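Sorting the Fruit Before It Goes in the Bowl

From the Skerent household newsletter, August issue, kitchen and pantry pages

Most of the mail this month was about fruit going bad. Several readers in the Backlund buildings said they buy a mixed bag at the Drirnel market, tip it into a bowl, and find something soft at the bottom before the week is over. The bag is a good buy in summer, but it does need ten minutes of attention when you get it home.

The main thing is to get everything out where you can see it. A bowl hides more than half of what is in it, and so does a crisper drawer. Spread an old blanket or a thick towel over the bed, the table or the floor and lay the fruit on it in one layer. A hard counter works too, but round fruit rolls on a counter, and a tomato that drops to the floor is sauce. A soft cloth holds things where you put them. Pick one that can go straight in the wash.

Leave a little room between pieces as you set them down. Then turn each one over once. The underside is where the trouble usually is, especially on fruit that has been sitting in a bag.

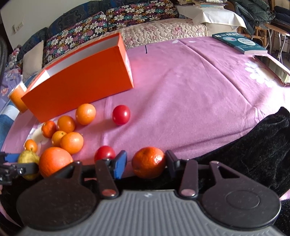

Oranges, mandarins, tomatoes and a pear spread out on a flowered blanket.

Citrus first, as there is usually the most of it. Oranges and mandarins get mixed up in the bag and people store them as if they were all the same, but the small ones with loose skin dry out much sooner. Put the mandarins and tangerines in one group and the big oranges in another. Eat the small ones first. A bumpy or rough peel on a mandarin is no sign that it is bad. Plenty of good ones look like that. What you want to check is weight. A piece that feels light for its size has started to dry inside, and it should go to the front of the line or into juice.

Press gently near the stem end. It should give a little on a mandarin and hardly at all on an orange. If your thumb sinks in, cut it open that day. A gray or green powdery patch means it goes in the compost, and anything that was touching it should be wiped off and dried. Mold moves quickly from one piece of citrus to the next in a closed bag.

Stems are fine to leave on. If a tangerine comes with a bit of stem that sticks out, snip it short so it does not poke a hole in its neighbor.

Tomatoes come next. They should be kept apart from the citrus and out of the refrigerator until they are fully ripe. Set them stem side down on a plate, in one layer, away from direct sun. We have tried this on the windowsill and do not recommend it in August. The side facing the glass gets soft while the other side is still firm. Once a tomato is ripe all the way around you can hold it in the refrigerator for 2 or 3 days, and take it out an hour before you eat it so the flavor comes back.

A tomato with a split skin is still good if the split is fresh and the flesh smells clean. Use it that night. If the split has a dark edge or any fuzz, throw the whole thing out.

Pears are the ones people get wrong most often. A pear ripens from the inside out, so by the time the middle feels soft it is already past its best. Check at the neck, right beside the stem. When the neck gives under light pressure, the pear is ready. Color does not help much with many kinds, which stay greenish even when they are ripe. A hard pear can sit on the counter until the neck softens. If you want it sooner, put it in a paper bag with a banana and look at it every day. If you want it later, put it in the refrigerator while it is still firm.

Keep the pears away from everything else. They give off the same ripening gas that apples and bananas do, and one ripe pear in a bowl will push the rest along.

After the check you should have a few small groups on the blanket. Here is where we put ours:

Large oranges: in the crisper drawer, in a mesh bag or with no bag at all. They will also keep on the counter for a week in a cool kitchen.

Mandarins and tangerines: a shallow dish on the counter for what you will eat in the next few days, the rest in the drawer.

Tomatoes: a plate on the counter, in the shade, not touching.

Pears: on their own, on the counter until the neck gives, then the refrigerator.

Anything bruised, light or split: a separate dish at eye level in the refrigerator, to be used first.

That last dish has made the biggest difference in our own kitchen. Without it the damaged fruit goes back in with the good fruit and gets forgotten. Use any low dish you have. Ours is the lid of an old casserole turned upside down.

Do not wash the fruit before you put it away. Water sits in the dimple at the stem and around the base, and that is where mold gets its start. Wash each piece when you are ready to eat or cut it. This goes for oranges too, even though you do not eat the peel, as the knife carries whatever is on the outside through to the inside. If something came home sticky or dusty, rinse that piece and dry it completely with a towel.

A word about bowls. If you like to have fruit out on the table, choose a wide, shallow bowl and do not stack it more than two deep. A deep bowl looks nice full, but the bottom layer carries all the weight and gets no air. Datis, the housewares shop next to the market, has a wide wire basket for 7 dollars that works well, and they had plenty when we stopped in. A cooling rack set on a tray does the same job for nothing if you already own one.

Readers also asked what to do with a pile that is all ready at once. Peeled mandarin segments freeze well on a tray and can be bagged once they are solid. They are good straight from the freezer on a hot afternoon. Oranges can be juiced and the juice frozen in an ice tray. Tomatoes can be frozen whole, skin and all, and the skins slip off under warm water when you thaw them. They will be too soft for salad but fine for soup. Ripe pears can be peeled, sliced and simmered with a spoonful of water and a little sugar until they break down. It keeps in the refrigerator for several days and goes well on oatmeal.

When you are finished, shake the blanket outside and check it for juice spots before it goes back on the bed. Orange juice comes out of most fabrics with cold water if you get to it early. Tomato takes more work. Rinse from the back of the cloth, rub in a little dish soap, leave it for half an hour and wash it as usual. Do not put it in the dryer until the mark is gone, as the heat will set it.

The Drirnel market opens at 7 in the morning through the end of August, and the mixed bags are at the stand closest to the parking lot. The early bags are better picked over, and the tomatoes are packed on top before the midday rush.

We have copies of last summer's freezing chart left over. Skerent readers in the Backlund buildings can pick one up from the rack in the lobby of number 277. Next month's kitchen page will cover onions, potatoes and winter squash, and we would like to hear how you store them in an apartment with no cellar. Leave a note in the box beside the rack.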